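Ticket 3259 - wrist view policy misses bunch on fruit task
2 min read
Status: open, was closed in February, reopened

Problem: two-arm fruit task, policy trained on the Pamstead demos. Left arm goes to the grapes fine, then stalls or closes early. Banana almost never fails. Same checkpoint as the Purside write-up, no changes to weights.

Tried so far:
- recalibrated wrist cameras, no difference
- lowered arm speed, stalls just as often
- swapped to the older Popescu image encoder, worse

Current guess is the wrist input. On approach the bunch slides down into the corner and blurs, and the rest is plain white table and a strip of gray wall. Not much for the encoder to hold on to.
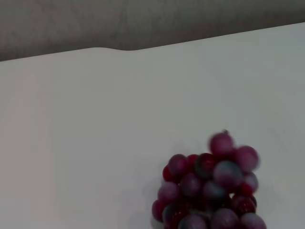 Atberg replied at 16:40: have you masked the wrist stream completely and rerun? If the score stays put then the policy isn't using it and you're chasing the wrong camera. We lost a fortnight to that on the cup task. Also check the dropout setting in the config, ours had gone back to default after the merge.

Fair. Ran it. 9 trials per condition, same start poses, same seed.
- both views: 5 good grasps
- wrist masked: 5
- head masked: 0, arm just wanders

So it's leaning on the head view for everything and the wrist stream is dead weight. Dropout was indeed back at default - zero - so in training it never had to cope without the head camera. That goes against the claim in our draft that the wrist view does the last few centimetres. Draft needs changing whatever hapens next.

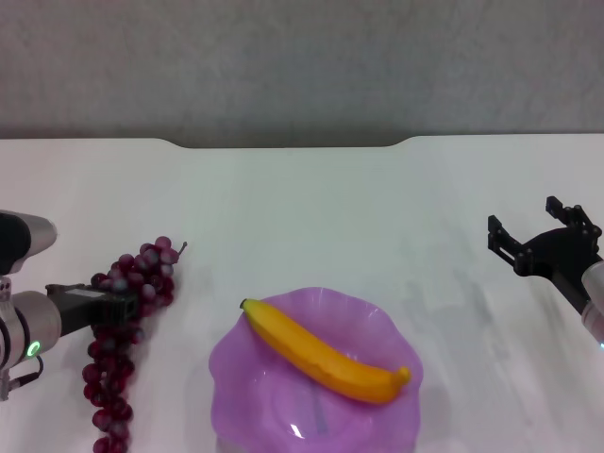

Retraining with head dropout switched on, 3079 episodes, same split as before. Worth saying why the head view alone can't be enough for this: with the left gripper in close it partly covers the upper part of the bunch, so the policy has to guess where some of the top grapes are. Banana across the plate is in plain view by comparison, which fits the scores. Will log overlap per trial this time so we can plot it agianst success.

To do:
- rerun all three conditions on the new checkpoint
- add a wrist-only condition on approach, last stretch only
- pull the wrist claim from the draft until then

Leaving open. Next update when training finishes.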